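Subject: Re: [stones-list] Drakwood ring – azimuth of the entrance gap
From: Remo D'Amico
Date: 25th February

We use cookies to keep you signed in to the list archive. By continuing to read you accept our cookie policy.

Benmoussa wrote:

> I still think the entrance gap at Drakwood was laid out on the
> midwinter sunset. The line from the center through the gap goes
> to the notch on the ridge, and the notch is the only feature on
> that skyline. My compass reading from November was 207 degrees.
> Can anyone with a proper instrument confirm? If the figure holds,
> I would like to put it in the revised site sheet, together with
> the note on the cup marks on the leaning stone.

I can confirm part of this and not the rest.

First, the reading. You don't say whether 207 is magnetic or true. If it is magnetic, the correction has to be applied for the date you were there, and the site sheet should give both values. Please also say where you stood. The "center" of Drakwood is a matter of opinion. The old plan puts it at the small flat slab, while a circle fitted to the standing stones puts it well to the east of that. At such a short distance from the gap, a shift of one pace moves the line by several degrees.

Second, the sun. At our latitude the midwinter sun sets well to the west of 207, and a skyline as high as that ridge does not make up the difference. The sun does pass over that bearing, but in the early afternoon, when it is well clear of the ridge. So if 207 is true north based, the gap does not mark sunset on any day of the year. A southern moonset at the major standstill comes closer, and even there I would want a measured skyline before saying anything in print.

Third, the notch. I have walked up to it. The western side of it is a quarry face. The Prulterov estate papers have stone being taken from "the cut above Drakwood" for the field walls, so at least half of the notch is recent. What the skyline looked like before that can't be read off the present one. Bonlow has the same problem, and there we ended up leaving the skyline out of the sheet altogether.

On the survey itself, I have reduced the fixed points from our last visit. There are 597 points in all, of which 300 are on the stones and the rest on the bank and the ditch. Each stone was taken at the base on both sides and at the top. The four leaning stones are a nuisance, as the top of the largest is displaced by up to 4 feet from its base. I used base midpoints throughout. Anyone who prefers the tops will get a different ring, and I would ask them to say so in their write-up.

The raw files are not on the list server yet. I'm working from the laptop, which draws the contour sheets very slowly.
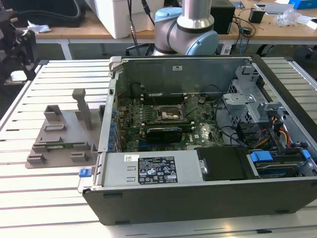
The point table is a plain text file in site grid coordinates, with the origin at the iron pin by the gate. Columns are point number, east, north, height, code. Code S is stone, B is bank, D is ditch, X is anything I was not sure of. Please don't turn the X points into stones. Two of them were claimed as fallen uprights in the last newsletter and I would not go beyond "large, partly buried".

As for the cup marks, I looked at the leaning stone in low light with a lamp held flat to the surface. Three of the hollows look pecked to me. The others follow a bedding plane and I would call them natural. I see no pattern in the three – they make a triangle, as any three points not in a line will.

Suggested wording for the sheet: "The entrance gap faces south-southwest. No astronomical alignment has been shown." If you send me your standing point and the make of compass, I'll add your reading to the table with its own code.

Remo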